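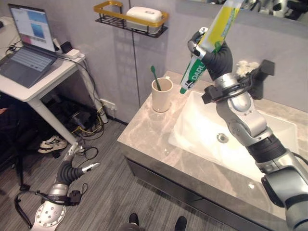

右手在洗手盆上方握着一支牙膏，管身上能看到DARLI字样。

机器人进卫生间干活，也要有规矩了

2020年12月 周四

昨晚临睡前收到Skorden发来的一份PDF，标题长得要命，叫《居家场景双臂操作现场作业规范（第二版）》。我本来打算翻两页就睡，结果一口气看到了附录，今天顶着黑眼圈给大家写这条。

先说新闻本身：Skorden和做灵巧手软件的Detus一起，把他们用了大半年的内部作业规范公开了，谁都能下载，谁都能照着改，署名就行。第一版是今年4月写的，只在两家公司自己的现场用，据说打印出来没几张纸。这一版扩充到了7章，从进场前看什么、线怎么走、人站哪儿，一直写到收工以后怎么填记录。

我知道，一听“规范”两个字很多人就想关页面了（别急着走！）。我自己也看过不少这类文件，大部分读起来像洗衣机说明书。这份读着有意思，是因为写的人明显真在别人家的洗手台前面蹲过，条文里到处是那种只有干过活才会想到去写的东西。比如第3章有一条，原文大意是：软管类物品，包括牙膏、护手霜、洗面奶，在登记表里要单独归一类，并注明剩余量。满的牙膏和快用完的牙膏，对手指来说完全是两样东西嘛。可我翻了翻自己手上存的几份同类文件，全都笼统写成“日用小物件”，一行就过去了。

关于抓牙膏，里面还有更细的。夹持力先从低档开始，往上加的时候一次只加一档；盖子必须拧紧以后才能进场；管子如果漏了，当次记录作废，换一支重来，不许擦一擦接着用。最后这条后面加了个括号，写着“擦过也不行”。我猜是有人擦过。

主笔是Skorden现场组的Ettore Marchetti，我早上给他打了电话。他那边背景音很吵，好像在搬东西，我们断断续续聊了半个来小时。我问他为什么第二章整整一章都在讲台面，他说：“厨房大家都想得到，有刀有火，进去之前自然会紧张。卫生间看着安全，人就松了。台面硬，边上有水龙头，墙上有镜子，手臂在那么小的一块地方转来转去，我们最早出的小毛病有一大半都在那儿。”

镜子这一条我之前真没想过。规范里要求，凡是头部相机能拍到镜面的工位，开工前要先空跑一遍，看镜子里出现的手臂会不会被识别成别的东西。有问题的话，要么挪机位，要么用哑光膜把镜子遮上一部分，处理方式写进当天的记录。Detus的人在注释里补了一句，说抛光的金属关节在镜子里最麻烦，反光一亮，算法容易多数出一截手指来。哈，多数出一截手指，我看到这里笑了半天。

然后是台面上放什么。第一版的写法是“清空无关物品”，第二版改掉了，改成“保留住户的正常摆放，逐件登记”。杯子里插着牙刷，那就让它插着；肥皂盒在架子上，就留在架子上。我很喜欢这个改动！以前看演示，台面干净得像样板间，回家一看自己那个洗手台，根本对不上号。Marchetti说这条他们内部吵得最久，反对的人担心碰倒杯子，赞成的人说迟早要碰。最后折中：陶瓷和玻璃的可以留，但要离手臂的工作路径有一段余量，余量多大由现场负责人签字定，不给统一数字。

我追问了一句，不给数字，那新手怎么办？他说新手不许签这个字。行吧。

接着说人。规范要求现场至少两个人，一个盯机器，一个盯屏幕，两个岗位不能由同一个人兼，中间要换岗得先停机。盯机器的人默认站在机器后面，手边就是急停，不许为了看清楚抓取动作而把头伸到两条手臂中间去。我承认，换了我肯定会伸，那么小的一支牙膏，谁不想凑近看一眼。规范给的替代办法是看腕部相机的画面，反正屏幕就在旁边。

说到腕部相机，第5章专门讲它，这章是我觉得全篇最实用的。 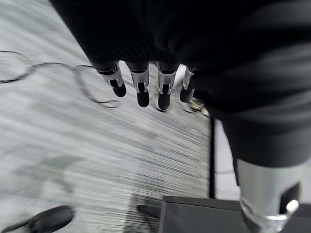
手指朝下伸在浅灰色地面上方，地上有一根细细的黑线。

腕部视角有个老毛病：手自己占掉好大一块画面，拇指尤其抢镜，真正想看的东西常常被挡在后面，手一动边上还发糊。很多团队的做法是糊了就糊了，回头靠头部相机补。Skorden和Detus的写法要严格一点：每次换手指、换腕部支架之后，都要重新记录四指和拇指在画面里各自遮挡的范围，存一张底图，跟当天的数据放在一起。以后有人翻出一段画面，看见一大团黑的，至少能知道那是手掌，不用猜。

地上的东西也归这一章管。手往低处伸的时候，腕部相机看到的几乎全是地面，线缆、鞋、器材的边边角角都会进来。条文的要求是“凡在手部可达范围内的线缆，必须在开工前指认其两端”。注意这个说法，指认两端。光看见有根线还不够，你得说得出它从哪儿来、到哪儿去。说不出来的，拔掉，或者绕开这个动作不做。

这条的作者是Detus的Mirko Pagano，我在邮件里问他怎么想出来的，他回得特别快，也特别长，我挑一段放在这里：“线是最容易被当成背景的。大家天天跨过去，眼睛就不看了。手指会看不见它，人也一样。我以前试过用彩色胶带给每根线编号，贴了一个礼拜，胶带掉得到处都是，反而多了一样要捡的东西。后来就改成口头指认，进场的人轮流说一遍，一根都不漏。听上去很傻，做起来很快。”

我还真在家试了一下，趴在书桌底下挨根指认。有一根黑色的，我到现在都没搞明白是干什么的。

再讲讲停顿。动作开始之前，手臂要在起始位置静止60秒，人在这段时间里把清单念一遍，念完才许动。我一开始觉得太久了，一天要做那么多次，光站着等就得等掉多少时间啊。后来看到后面的说明，只有每一段作业的第一次和每次换岗之后才要等，连着做的不用。那还可以接受。清单本身不长，印在附录A，一页纸，字号挺大，Marchetti说是故意印大的，贴在墙上隔着两步要能看清。

数据这边，规范定了一个门槛：同一类动作攒满2000次记录，就必须停下来做一次复核，复核的人不能是录数据的人。复核看什么呢，看标注、看遮挡底图、看作废的那些有没有真的剔除干净。复核没做完，这类动作不许再往下录。我问这个数是怎么来的，Marchetti很坦白，说就是几个人在会议室里商量出来的，以前没设门槛，攒到一大堆才发现开头就标错了，返工返到想哭。他原话比这难听，我就不写了。

还有几条小的，我随手抄下来，排名不分先后：

收尾时手指要回到张开的姿态再断电，手里不许夹着东西过夜。

漱口杯之类住户入口的用品，一律用现场自带的替换，住户的只登记、不抓取。

腕部的线要留活动余量，手腕转到两头的极限位置各看一次，看完拍照。

笔记本电脑不得放在洗手台上。放桌上，桌子靠墙。

开着水龙头的动作单列，本版不涉及，留给下一版。

最后这条我有点失望。卫生间里最想看的不就是开水、关水、洗东西吗！Pagano在邮件里解释说，防水这块他们自己还没弄利索，宁可空着，等有了底气再写。我又去问大概什么时候，他发来一个耸肩的表情，没有日期。

说几句我自己的看法。好的地方前面夸了不少，不满意的也有。第一，住户那部分写得太薄，整个第6章只有一页多，讲了要提前告知、要征得同意、镜头拍到的私人物品怎么处理，可是住户中途反悔了怎么办？已经录下来的删不删？只有一句“应予配合”。配合到什么程度，谁去配合，都没说。我把这个问题直接扔给了Marchetti，他说这一章确实赶了，收到的意见会进修订稿，让我把话写在文章里也没关系。好，那我就写在这儿了。

第二，通篇默认你用的是多指灵巧手。用两指夹爪的团队拿过去，第5章那套遮挡底图得自己改。附录里要是能给一份夹爪版的模板，估计能多一倍的人愿意用。

第三，翻译。英文版和意大利文版有几处对不上，英文说“should”的地方意大利文写的是必须，差别大了去了。文件开头注明以意大利文为准，读英文版的朋友留个心眼，我就是先读了英文，后来又从头对了一遍，睡觉的时间就是这么没的。

外面的反应目前还不多。Martinelli那边做护理设备的几位朋友在群里转了，说准备拿附录A先试用，别的再看。有人嫌它管得太细，连电脑放哪儿都要写。也有人回了一句：“就是因为我们的电脑放在洗手台上过。”底下一排点赞，看得出来大家都有故事。

我也问了Sundden的一个小团队，他们在做整理收纳方向，跟卫生间关系不大。他们最感兴趣的反倒是换岗要停机那条，说自己一直是边走边交接，嘴上说一声“给你了”就算完。打算先按这份的写法跑一阵子，觉得顺再正式写进自己的流程。等他们有了结果我再去问问。

文件现在放在Skorden网站的下载页，不用注册，点开就能看，意见可以直接发到首页底下那个邮箱，用什么语言写都行，Marchetti说中文的他会找人读。修订稿的截止时间他们还没公布，有了消息我会更新在这条下面。

对了，附录B那张软管登记表做得挺好，剩余量分成满、半、少三格，打勾就行。我已经给自己家的牙膏填了一张，勾的是“少”，晚上得出门买一支。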